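Section 2: Drying and airing woollens (Lerkwood wool wash)

1. Rinse in cool water. Don't wring.

2. Press the water out against the side of the tub.

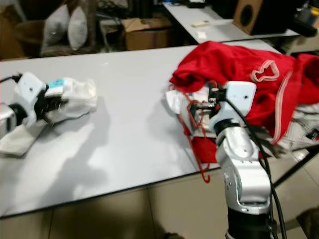 Colour can run in the first few washes. Test dark knits by dabbing the hem with a damp white cloth, bunched up like the one over the white tabletop, and check it for dye.

Caution: Keep woollens out of the dryer.

3. Dry jumpers flat on a towel, in the shade. Turn after 20 hours.

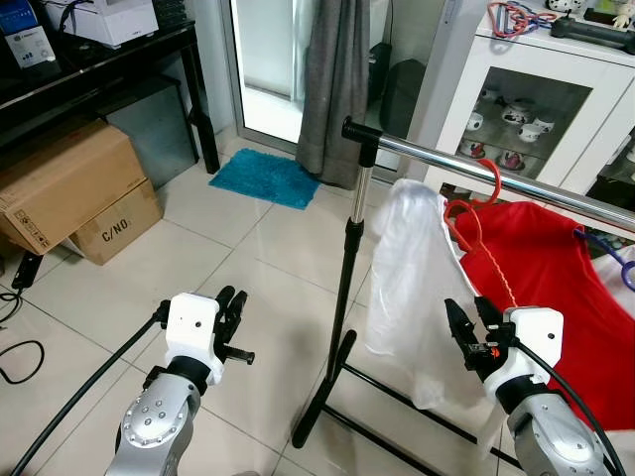

Heavy knits over 600 g may need a second towel. Reshape the cuffs while damp.

4. Once fully dry, fold and store. Hang light cardigans only.

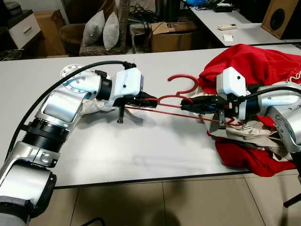 Lefteris Manolakis writes that his cardigans got shoulder bumps on thin hangers, and that folding them over the bar fixed it.

Note: Air stored woollens every April.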